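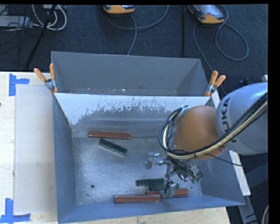 Home About Services Storage Conditions Forms Rates Contact

About Custel Seed Storage

Custel Seed Storage cleans, dries, tests and stores seed for native plant restoration. Our clients are mine rehabilitation crews, local councils, Landcare groups, road builders and a small number of private landholders. We do not sell seed. All seed held at Custel belongs to the client who lodged it, and is returned to that client or sent to a site on the client's written instruction.

The business was set up by Anika Haverford, who had spent the earlier part of her career collecting wattle and saltbush seed under contract and had seen too much of it spoil in sheds between collection and sowing. The first store was a single insulated room at the Flatov depot. Cleaning, drying and long-term storage are still carried out at Flatov. Germination testing moved to the Kanaan laboratory when the Flatov office became too small for the incubators.

What we handle

Most of what comes through the door is dry-country species: acacias, eucalypts, saltbushes, bluebushes, sennas, hop bushes and native grasses. We also take daisies and other fluffy seed, although these need more labour to clean and are charged at a separate rate. The current species register lists 625 taxa. A taxon is added to the register once we have cleaned and tested at least one lot of it to our own procedure.

We do not accept seed that cannot be dried. Rainforest species with fleshy, short-lived seed fall into this group, as do most mangroves. Clients who are unsure should ask before collecting. We will normally be able to say from the genus alone whether a lot can be stored.

Receival

Each lot is weighed on arrival and given a lot number, which stays with it until the last gram leaves the store. A lot is one species, from one site, collected by one party in one season. Mixed bags are split at the client's cost where they can be split, and sent back where they can't.

The collector's sheet must show the species name, the collection site, the month of collection, the number of parent plants and the licence or permit number. Lots without a permit number are held in quarantine for 30 days and then returned. Voucher specimens are not required for common species but are recommended for grasses, which are often misnamed in the field. A label should be placed inside each bag as well as tied to the outside. Calico or woven bags are preferred. Plastic is acceptable only for material that is already dry.

Deliveries to Flatov are taken between 7.30 am and 3 pm. Later arrivals need to be booked.

Cleaning

Pods and capsules are spread to open in the drying room before any mechanical work starts. Acacia is then threshed, screened and aspirated. Eucalypt is sieved only. The seed and chaff of many eucalypts are so close in size and weight that full separation costs more than it is worth, and it is normal trade practice to store and sow the two together. The purity figure on the test report allows for this.

Saltbush can be stored with the bracts on or off. Most clients leave them on. Grass is stored as florets unless the client is using a precision seeder, in which case it can be de-awned or taken back to the bare grain. Dehulled grain tends to have a shorter storage life, and we ask that it be sown in the season after cleaning.

Equipment is vacuumed and blown down between lots. A change of species within the same genus calls for a full strip-down of the screens, and the operator signs the lot card when it is done.

Drying

Seed is dried at 15 per cent relative humidity and 15 degrees Celsius. Small seed reaches equilibrium in a few weeks. Large, hard-coated seed takes longer and is checked with a hygrometer in a sealed jar before release. We do not use heat. Clients sometimes ask for a quicker turnaround in the lead-up to winter sowing, and the answer is to lodge the seed earlier.

Storage

There are two classes of storage.

Cool storage runs at 15 degrees and suits seed that will be sown within five years. Seed is held in drums or in sealed foil bags on pallet racking. The racking has 2,000 numbered positions, and the position of each lot is recorded in the register and on the client's statement.

Cold storage runs at minus 20 degrees and is used for long-term holdings, threatened species and reference samples. All cold lots are packed in foil and are opened only after they have returned to room temperature. For that reason, withdrawals from cold storage need two working days' notice.

Both rooms have temperature logging with alarms, and there is a standby generator on site. Logs are kept for seven years and can be supplied for audit.

At the last stocktake in July the store held 2,993 lots.

Testing

The Kanaan laboratory carries out purity, thousand-seed weight, cut tests, X-ray and germination. A standard report gives purity by weight, viability, germination under the stated conditions and the number of viable seeds per gram. The last figure is the one to use when working out sowing rates. Germination is run in four replicates, normally of 25 seeds. Smaller counts are used for threatened species and the report says so.

Hard-seeded species are tested after treatment, either nicking or hot water. Treatment for the test has no bearing on the stored lot, which remains untreated. Bulk treatment can be ordered at withdrawal and should be done as close to sowing as the program allows. Treated seed isn't accepted back.

Retests are recommended every two years for cool storage and every 6 years for cold storage. The client receives a reminder, and no retest is run without approval. Some daisies and grasses lose viability well inside the two-year period, and we may suggest a shorter interval for those.

The Ponero program

Ponero is our shared storage program for small groups that collect less than a kilogram of any one species in a season. Lots are held in cool storage at a flat yearly fee per tray, with a cut test on entry and a basic report. Ponero lots remain the property of the group and are not pooled. Groups may agree to swap seed between themselves, and we will carry out the transfer once both have signed the form. We take no fee on a swap and do not set values.

Ownership, loss and disposal

The client carries the risk of natural decline in viability. We carry the risk of equipment failure up to the limit stated in the storage agreement. Clients with large or hard-to-replace holdings should split them between two stores, and we will divide and dispatch the second portion at cost.

If an account is unpaid for twelve months, the client is contacted in writing at the last known address. Seed still unclaimed after a further six months may be offered to a restoration group in its region of origin. Lots that test below five per cent viability are reported to the client, who may withdraw them, keep them or have them destroyed.

Visiting

Both sites can be inspected by arrangement. Enclosed shoes are required at Flatov, and visitors are asked to brush down clothing and boots before entering the cleaning area. Bags and vehicles should be free of loose seed. The cold room isn't part of the standard visit.

Requests for storage agreements, collector's sheets and the current species register should be sent to the Flatov office. Questions about test results go to Kanaan, quoting the lot number.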